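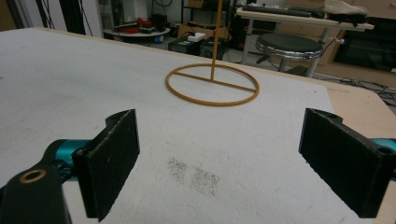
From: Rasa Vaher
To: sewing and costume list
Subject: Re: lining for the Tustorside coat

Hello Rommel and all,

Rommel Magbanua wrote:
> I am making the long Tustorside coat for my brother, who wants it
> for a play in November. The shell is a thick grey wool from
> Panganiban. The pattern asks for a viscose lining but I have
> a polyester one at home already. Is it a bad idea to use it? Also
> the lining pieces come out 2 cm longer than the coat at the hem and I
> don't understand if this is a mistake in the pattern.
> And has anybody found buttons that look right on it?
> Rommel

I made this coat last winter, so I try to answer in your order.

You can use the polyester. It will be warmer under the stage lamps and it sticks to the trousers when the air is dry, so your brother may complain. If he wears the coat only for one act, I would not buy new fabric. For a coat to wear every day I would take the viscose. Please wash a small piece of it first, mine became shorter.

The extra length in the hem is not a mistake. You sew the lining to the coat hem and the extra makes a small fold that hangs down inside. If you cut it away, the lining pulls the wool up and you see waves at the bottom. I did exactly this with my first coat and had to open the whole hem again. There should be also a pleat in the middle of the back. In my copy the line for it was printed very weak on sheet 14, near the collar piece, and I found it only when I had already cut.

What I do believe is wrong is the under collar. The two edges did not meet on mine, and I had to make the seam a little smaller at the back of the neck. Try it in cheap cotton before you cut the wool. I have written to Prastotico about this but they did not answer yet.

For the buttons, I ordered the Furkance ones in dark horn colour, the bigger size. They are quite heavy, so put a small flat button behind each one, on the inside, otherwise the wool gets holes. Six are enough if you leave out the sleeve tabs. I left them out, they looked to me like a raincoat.

One question from my side. I must now make the same coat for a man with a chest of almost 64 inches and the biggest size of the pattern is far from this. Has somebody on the list made it so much bigger? I don't know if I should add all the width at the side seams or also something at the front and back. The shoulders of this man are not so wide, so I am afraid the sleeves will fall down his arms if I only enlarge everything.

If you want, Rommel, I can send you my paper piece for the changed collar. Write me which size you are cutting.

With best regards,
Rasa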